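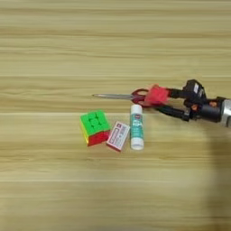 3.2 Scissors, and where they live

I'll admit I went into this part of the study thinking scissors would be boring. Everybody owns a pair, everybody knows what they're for, so what is there to say? Quite a lot, as I found out once Mirela Meireles and I started reading through the household diaries from the Cavanness survey (she read the first batch, I read the rest, and we swapped notes over a lot of coffee). We had 228 households in the final set, and scissors turned up in the diaries far more often than I'd have guessed - usually because somebody couldn't find them.

The pair in Figure 4 is the kind people wrote about most: red plastic handles, long narrow blades, nothing fancy. In the diaries these were simply "the scissors." Sewing scissors got their own name and their own drawer, and woe to the teenager who cut wrapping paper with them! The plain pair belonged to the whole house, and it wandered. One household in Titora logged theirs in the kitchen, the bathroom and the car in a single week in March.

Figure 4. General-purpose scissors with red plastic handles, blades closed, over a wooden tabletop.

We coded each mention by where the scissors were picked up and where they were put down, using the same scheme as for tape and pens in Section 3.1. That gave us 1167 mentions. I had expected the kitchen drawer to win on both counts. It did fine as a starting point, but as a place to put things down it lost badly to the table. People cut something open at the table, got interested in whatever was inside, and left the scissors lying there until dinner. I do this too, so I had no trouble believing it.

Handle color came up more than we planned for. We never asked about it, but 40 households mentioned it anyway, mostly in lines like "look for the red ones." Mirela thinks a bright handle helps people spot the pair under mail and school papers, and I'm inclined to agree, though our diaries can't settle it. The Guerra follow-up, where each home gets two pairs in different colors, should tell us more.

One coding problem remains. Kitchen shears were sometimes logged as scissors and sometimes as a cooking tool - we kept whatever word the diary used.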